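The Starter Set Is Not Doing You Any Favors

January 2026

Every winter somebody I know moves into a new apartment and asks me which kitchen set to buy. I write about household spending, so they expect a brand and a price. What they get is a grumpy speech about sets, and since I have now given it to my own nephew twice, I may as well put it in writing.

The idea of a set gets hold of us early. A child's play kitchen comes with two pans, a colander, a plate and some fruit, and we learn what a kitchen is supposed to contain before we can reach a stove.
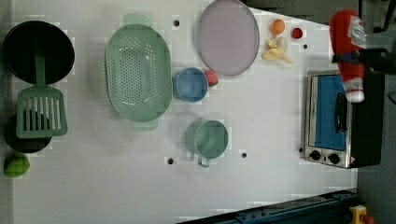
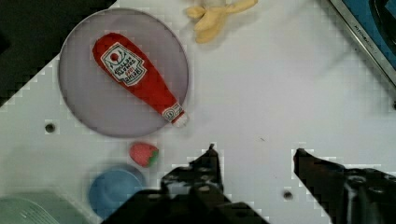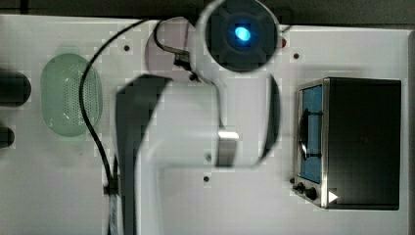
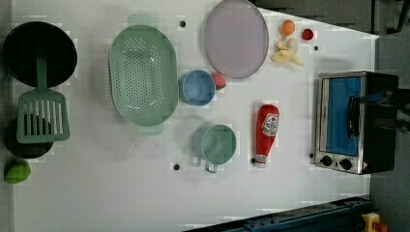 Grown-up shops sell the same picture at forty times the size. The Zeso set my nephew wanted has 47 pieces. I went down the list with him. It had a melon baller, a pastry wheel, a set of measuring spoons counted as five separate pieces and a knife for tomatoes only. He cooks rice, eggs and whatever is on sale. I asked when he had last balled a melon and he told me I was missing the point, because it worked out so cheap per piece.

I am suspicious of "per piece." It is a number that only gets better as you add things you don't need. The set was $403, marked down to $200, and I would like to meet the person who paid the first price. When I checked in July it was on sale then, too.

My friend Lộc Quách, who has cooked for a living and has no patience for my columns, thinks I am too hard on all this. He says a beginner doesn't know what he needs, so let him have the box and find out. It's a fair argument and I have turned it over a good deal. But a drawer packed with gadgets doesn't teach anyone much. You find out what you need by reaching for something and not having it, and then going to get that one thing. My Nurmi saucepan came into the house that way – I had burned the same soup in a thin pot three times – and I have never once wished it had brought relatives.

There is also the matter of quality, where the sellers go quiet. Stomel will tell you the color of every handle in its big set and very little about how thick the pans are. I wrote to ask. The reply thanked me for my interest and offered a discount on a second set.

So, for the nephew and anyone else with a bare kitchen: one good pan, one pot with a lid, one knife, a board, something to stir with. Cook for a month. Keep a list on the fridge of what you missed, and buy from the list. Mine, the first year, had a colander on it and a bigger bowl.

He bought the 47 pieces anyway. I gave him a dish towel.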